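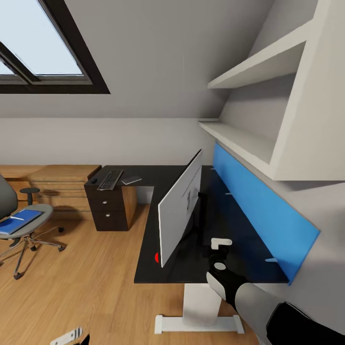
January 18, 2019

Long session in the simulator today, and a happier one than last time, so I want to get it down while I still remember which bits were luck. The job was to carry on teaching the arm by remote control in the attic office room, the one with the sloping ceiling and the black corner desk. Pilar Ojeda drove for the first half, I drove for the second, and we swapped the headset over a pot of tea that had gone quite stewed by then.

We kept the task very plain. Bring the gripper in over the near end of the desk, come down on the small white block, close, lift, and set it down again further along the desktop. Pilar calls it the crumb job. It sounds like nothing at all, but the block lies fairly near the blue panel, and if you come in with the wrist turned the wrong way you brush the panel on the way down and the whole run has to be thrown out. We threw out 7 of them, and I'm afraid most of those were mine.

We kept 31 good runs in the end, which brings the Stirow set up to 600. I had rather hoped to pass that number by lunch, but there we are.

Things I want to remember about the driving itself. Go slower than you think you need to for the last little stretch. When I hurried, I made a tiny stop-and-start just above the block, and the arm learns that as faithfully as it learns anything else – we saw it in the August set, where the trained arm would hover and dither over everything like someone choosing a cake. Pilar's runs are much smoother than mine because she fixes on the shadow of the gripper on the desk and lets that tell her how high she is. I had been staring at the fingertips the whole time. Once she told me, I stopped coming down short, and my last dozen or so were really quite decent. The shadow is harder to read on the black top than it would be on a pale one, so it may be worth asking Vurnen whether the lighting can be lifted a touch. I don't want it changed halfway through a set, though.

The lag was back for a while after the tea. It felt as though my hand was tied to the arm with a bit of elastic. Restarting the Cuadros link cured it, as it did last time, and I still couldn't tell you why. Runs made while it was bad are marked in the log and should be left out of training until someone has looked through them.

Pilar would like to try the red thing by the monitor next, as the rounded shape will make us think about the grip properly. I'm all for it, but I'd like us to finish the block first, with 3 different starting poses for the arm, so that we aren't teaching it one single path by heart. She agreed, a bit grudgingly, and has already written the poses up on the board.

Still to do: copy today's runs across to the Tretwood drive, rename the two that I saved under Pilar's name by mistake, and find the other wrist strap for the controller. Mine has gone slack and slips whenever I turn my hand over.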